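Section 4. Setting Up a Recall Session

Read this section before you seat your first participant. It covers the free-recall and gist-recall modes of Moturura, which share a setup screen and very little else.

Before you start

You will need a story file, a scoring key, and a quiet room. The story file that ships with Moturura is called Nulwood and concerns a man who loses a ferry ticket. It has been read by 2,778 people at last tally, and hardly any of them have remembered the ticket.

Note: If you write your own story, keep it dull in the middle. Participants remember openings and endings with no help from you, and a thrilling middle leaves you nothing to measure.

Creating the session

1. Open the Sessions tab and choose New.
2. Enter a participant code. Do not enter a name, even a charming one.
3. Pick a mode. Verbatim scores exact wording. Gist scores idea units, so "the boat had gone" and "he missed the ferry" earn the same point.
4. Set the delay between reading and recall. The default is 18 minutes.
5. Choose a filler task for the delay. Arithmetic works well. Do not use the crossword with the Nulwood story, as the answer to 8 across is "ferry."
6. Press Lock. The settings turn gray and stay that way.

Caution: Locking cannot be undone. If you picked Verbatim and meant Gist, discard the session and make a new one. The software will ask whether you are sure, twice, in a tone we have tried to soften.

Running the session

7. Read the instructions aloud exactly as printed. "Tell me everything you remember" and "tell me the story" are different requests, and people answer them differently.
8. Start the recorder, then stop talking. Nodding counts as talking.
9. When the participant falls silent, wait until the on-screen bar has filled, then give the single permitted prompt: "Anything else?"
10. Press End and save.

Note: Participants will often ask how they did. Thank them warmly and look at the door.

Scoring

11. Open the transcript beside the key and mark each idea unit as present, altered, or absent.
12. Use Altered when the substance survives but a detail has shifted — a bus in place of a ferry, say. Use Intrusion for material that was never in the story, however much it improves the plot.
13. Have a second scorer repeat step 11 without seeing your marks. Varma, the comparison tool, will list your disagreements in order of size.
14. Settle the disagreements by talking. Keep both original score sheets.

Caution: Do not revise the key after you have begun scoring. A key that drifts toward what people said will show that everybody has an excellent memory.

If you run the same participant again after a longer delay, link the sessions under History. Expect some altered units to come back in exactly the same altered form. Score them as altered both times, no matter how confidently they are delivered.
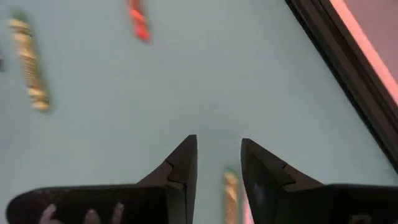 Lavanya Joseph: Step 12 could use one more line. My second scorer and I kept splitting on wrong names, where the person is clearly right but gets called something else. We ended up marking those as altered and writing the rule on the key before the next batch. Does Varma treat a blank as absent, or does it skip the unit?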